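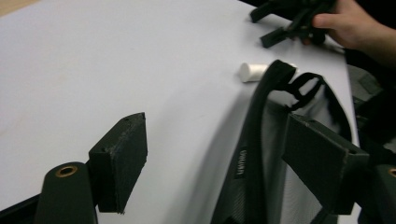

A white tabletop with a matte surface

Tabletop

A tabletop, or table top, is the flat upper part of a table. It carries the load placed on the table and passes it down to the legs, trestle, or pedestal. The word is also used as an adjective for things small enough to be used on a table, such as tabletop games and tabletop ovens.

Shape and size

Most tabletops are rectangular, square, round, or oval. Rectangular tops fit well against walls and can be pushed together in rows. Round tops seat people at equal distances from the center but waste space in small rooms. Dining tables often have extra sections, called leaves, that are either hinged at the ends or stored separately and dropped into a gap in the middle.

The part of the top that extends past the frame is the overhang. Too little overhang leaves no room for the knees of a person seated at the end, and too much can make a light table tip when someone leans on it.

Materials

Solid wood tops are usually made of several boards glued edge to edge. Wood swells and shrinks across the grain as the air gets damper or drier, so a solid top is fixed to its frame with slotted screws, wooden buttons, or metal clips that let it move. A top screwed down tightly may split in its first winter indoors.

Veneered tops have a thin sheet of wood over a core that moves very little. Laminate, glass, stone, tile, linoleum, and sheet metal are also common. Stone tops need a strong base and may be sealed against oil and wine. Glass tops used in homes are generally tempered.

Finish

Finishes are described by how much light they reflect, from matte through satin to high gloss. Gloss finishes are easy to wipe but show scratches and glare under a lamp. Matte finishes hide small scratches and are often chosen for desks and drawing tables, though rubbing one spot hard can leave a shiny patch. White tops brighten a room and show most stains quickly.

Edges

A square edge is the simplest and the most easily dented. Edges may also be rounded, beveled, or molded. On veneered and laminated boards the core is covered with a strip known as edge banding. Loose banding is one of the more frequent repairs, and it can often be glued back with a warm iron if the original adhesive softens with heat.

Local production

In Skevdale, tops and bases were long made by separate trades. The Kiston works sold tops alone, in 10 standard sizes, and its last printed catalog listed 518 combinations of size, edge, and finish. Buyers in Premamden had bases made by local joiners -- a practice that explains why Kiston tops are found on such different legs. The furniture historian Thu Khương has traced 63 of them in private houses and schools. Two are in the town museum at Tiêu, both with their original edges.

See also

Countertop
Desk
Drop-leaf table
Trestle table
Wood veneer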